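Reading Room Diary, July

The discussion of Prondberg opened at six in the evening with the second part of the novel, the chapters set in the boarding house at Arutitz. Members had been asked to read as far as the departure of the elder brother. Most had done so, and two had finished the book, which made it necessary to remind the group that later events should be held back until the closing session.

Rajeshwari Palaniappan presented the opening remarks. Her subject was the use of doors. In the first part of the novel doors are described only when they are shut, and the reader hears the family through them. In the second part they stand open, yet very little is said in any of the rooms. She read aloud the passage in which Orko waits on the landing while his mother folds the letters, and she asked the group to notice how long the sentence runs before the mother looks up.

Etornam Boateng did not accept this reading in full. In his view the landing passage belongs to the mother, and Orko is placed there chiefly so that she may be watched. He pointed to the change of tense halfway down the page. The group returned to the text and spent about 60 minutes on this one chapter, a good deal longer than the program allowed.
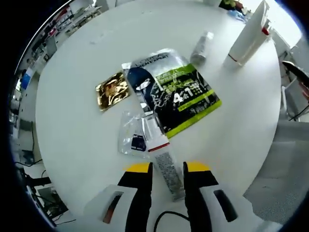 Who is telling the story in the Arutitz chapters?

The narrator is never named in this part, but the group's general view was that the voice is that of Sinaga, the lodger, writing many years afterward. The phrase "as I was later told" occurs in the landing chapter and again at the supper, and on both occasions Sinaga is the only adult absent from the room.

Anisa Tjoa recorded a reservation on this point. The supper chapter includes the mother's private thoughts about the sale of the orchard, and Sinaga could hardly have been told of them. It was agreed to leave the matter open until the third part has been read.

A short exchange followed on the translation. Yanti Halim compared the older version with the one in use and preferred the older for the weather passages, where the sentences are shorter and the repeated word for "gray" has been kept. The newer version varies it — a loss, in her opinion, as the repetition returns at the funeral.

Reading for the next meeting: part three, as far as the crossing. Yoga Sutanto will open. Members are asked to bring the newer translation so that page references agree.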